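4. Lids, caps and small boxes: what one tray can hold

July
By the Marthorpe Household Objects Group
10 min read
40 shares | 3 comments

Almost every home we looked at in Marthorpe had a place where small things end up. It might be a drawer, a biscuit tin or the lid of a box that has long since lost its bottom half. In our notes we call these "catch trays", and we came to love them. Across the whole study we logged 141 catch trays, and the one treated here (Tray 10 in our list) gave us more to talk about than any other, mostly on account of its bottle caps. 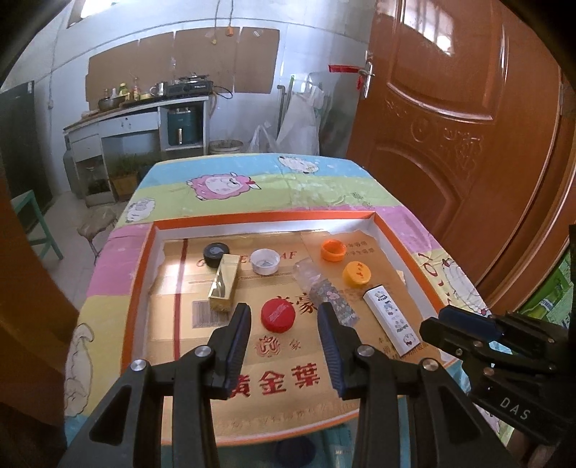
Caps are a wonderful thing to study. They are small, bright and easy to tell apart, and people hang on to them long after the bottle has gone. When we asked why, the answers were lively and very mixed: for games, for mending, for propping up a table leg, or simply for the colour! Flokska (our earlier survey of kitchen drawers) put caps under "waste awaiting removal". We think that label misses a great deal, and we have dropped it.

The tray matters as much as what goes into it. A shallow wall keeps round things from rolling off, yet still lets a hand come in from any side, and nothing has to be lifted out to reach something else. Deep tins, by contrast, tend to be tipped out in one go, and whatever lay at the bottom is then on top. We would dearly like to see this tested properly, with the same set of things in both kinds of container.

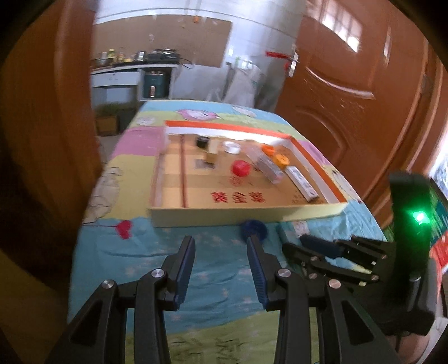

Where a tray lives is a separate question, and the Chauke notes are good on this. They make a useful split between trays that have a fixed home and trays that travel, and they suggest that travelling trays are sorted more often. Our own records lean the same way, though we only have dates for 3 of them and would not want to push the point.

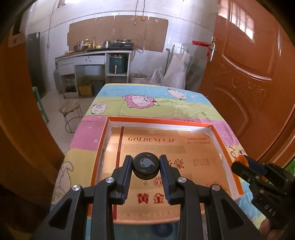
HOME AND STORAGE

4.1 Second-hand card

Reused packaging was the part of the work we enjoyed most. The card in Tray 10 is printed in gold and carries the word "GOLDENLEAF" in red capitals, so the small things put down on it share their space with large, cheerful lettering. Following the Vornholm scheme, we record printed card as part of the tray and leave it out of the contents.

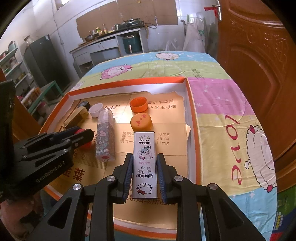 Figure 4. Hello Kitty box held upright over Tray 10, with two round caps beyond it.

Slim boxes gave us some trouble in coding. Stood on end they take up very little floor, but they fall over easily, and most people in the study laid them flat. We settled on coding each box by its longest side, whichever way up it was at the time, and the two coders agreed far more often after that.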